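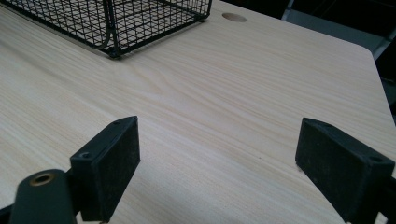

Figure 3. Panier en treillis métallique noir sur un plateau de table clair.

3.2 Le salon de dentelle de Drostport

Il faut dire d'emblée combien l'accueil des exposantes nous a touchés, car nos entretiens lui doivent presque tout. Le salon, qui se tient chaque année en février dans la galerie Bellholm, avait reçu cette fois 90 pièces, du simple napperon de famille au grand panneau mural, et Larysa Bondarchuk nous a généreusement ouvert les registres (tenus à la main, et avec quel soin !).
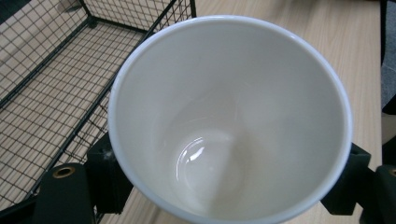 Ces registres recensent 2054 entrées payantes, contre 2594 l'année précédente, mais les ventes, elles, ont plutôt bien résisté. Comme le notait déjà Yakubu à propos de Himside, le public qui revient achète davantage que celui qui découvre, et nous serions tentés de le suivre, avec toute la prudence que demande un seul salon.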